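Bundton adjustable trestle table: six months on

Price paid: £472 for the frame and top together
Bought from: Trandmont, online, delivered in two boxes
Used for: sewing, cutting out, parcel wrapping, the odd jigsaw

I bought the Bundton in the spring to replace a kitchen worktop offcut on two filing cabinets, which had served me for nine years and was the wrong height for everything. I make curtains and cushion covers, mostly for people locally, and I spend long stretches standing at a table. The old one was too low for cutting and too high for machine work, and my back had started to complain by mid-afternoon.

The Bundton comes as a steel frame with four legs that adjust separately, and a choice of tops. I took the white one. There is also a grey and an oak effect, both the same price.

Delivery and assembly

Trandmont gave a two-hour slot and kept to it. The top is heavy and the box has no handholds, so have a second person in the house. I had my neighbour, Dede Atinga, and we got it up one flight of stairs with a rest on the landing.

Assembly took us most of a morning. The instructions are drawings only, and the drawing for the cross brace shows it the wrong way round. If you follow it, the bolt holes don't meet. Turn the brace over and they do. There were two spare bolts in the bag and one washer short. Trandmont posted the washer when I asked, though it came in an envelope with no note and I nearly threw it away.

You need your own 5 mm hex key. The one in the bag rounded off before we had finished the second leg.

Height

Each leg has a sliding inner tube with holes, and a pin that goes through. The lowest setting is right for me sitting at a machine and the highest is right for cutting out. I'm fairly tall and I don't stoop at it. To change the height you lift one end, pull two pins, move them, then do the other end. With the top clear it takes me a few minutes. I would not try it with anything on the table, and I would not call this a table you alter several times a day. I do my cutting in one go and then drop it for sewing.

The pins rattled from the start. A twist of cloth tape round each one cured it.

The top

A white surface is good under most fabrics. Pale threads get lost on it but dark ones show up at once, and chalk dust wipes off with a damp cloth. Against a busy print the plain white is a help, as your eye has somewhere to stop. I'd had a patterned oilcloth on the old table and I didn't realise how much it tired me until it was gone. 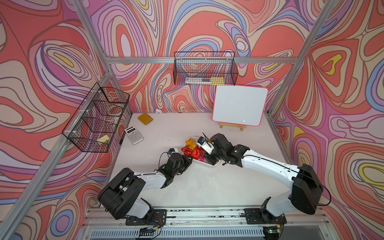
Aba Dramani wrote in after my first post on this table to say that hers had gone yellow along the window side within a year, and that she now keeps a sheet over it when she isn't working. She also said the edging strip had lifted at one corner and that wood glue and a clamp had held it down since. Mine faces north and hasn't changed colour so far as I can tell, but I've taken to pulling the blind down in the afternoon all the same.

The surface marks less than I expected. I have had a hot iron on it by accident, briefly, with no harm done. A rotary cutter will go straight into it if you miss the mat, and I have one scratch as long as my finger to prove that. Fabric pen came off with surgical spirit. Red wax crayon, from a visiting child, took two goes.

Stability

On a level floor it is steady. My floor isn't level, and the adjustable feet have only a small amount of travel, so I have a folded bit of card under the back left leg. With the heavy machine on it and the table at its lowest, there is no shake at all, even at full speed. At the highest setting it sways a little if you lean on the short end. Leaning on the long side is fine. I did go round all the bolts again after the first month and found most of them would take another quarter turn – worth doing, and the instructions don't mention it.

Compared with the Bonsu

Before buying I tried the Bonsu folding table, which a friend uses. It is cheaper and folds flat against the wall, and if I had to share the room I would have gone for that. The trouble is the hinge across the middle, which leaves a groove. Cutting silk over a groove is miserable. The Bonsu also has one fixed height, so you are choosing between your back and your wrists.

I looked at the Zellonow too. It winds up and down with a handle and is a far better piece of engineering than either, but it costs well over my budget and the handle sticks out at the side where I walk past. If you change height often, it may be worth the money to you.

Niggles

There is no shelf underneath, and the one sold as an extra is £45 for what is a plain board with four brackets. I made my own from a shelf I had in the shed.

The corners of the top are square and quite sharp. I have stuck felt on the two I pass most often.

The spare parts page on the Trandmont site lists the pins under the wrong table. If you need some, ring them and read out the number on the leg label. The man I spoke to knew about it.

Would I buy it again?

Yes, at this price. My back is better, the cutting is more accurate, and the top has stood up to daily use. I'd buy the pins in advance, throw away the hex key and put the brace in upside down from the start. I would pay extra for feet with more travel if Bundton ever offered them.

Next month I'll be writing about cutting mats, including the large one I've had on this table since June.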